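Emptying a Small Wastebasket Without the Mess

Small baskets fill up fast, mostly with tissues and wrappers. Empty yours when the trash reaches the rim, or every 2 days in a busy room.

Start by pressing down anything that sits above the top. Then free the folded edge of the bag, working from both sides so it doesn't tear. Gather the edge, twist it and tie a knot. 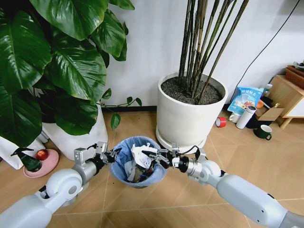
Caoimhe Mac Mathúna wrote in to say that she keeps 5 spare bags flat in the bottom of the basket – the next one is always at hand when the full one comes out.

Lift the bag straight up. If it sticks, tip the basket and let some air in under the bag. Wipe the inside with a damp cloth and dry it.

Open the new bag, push it down to the bottom and fold the extra over the rim. Keep dead leaves and potting soil out of it – both are heavy and can split a thin bag.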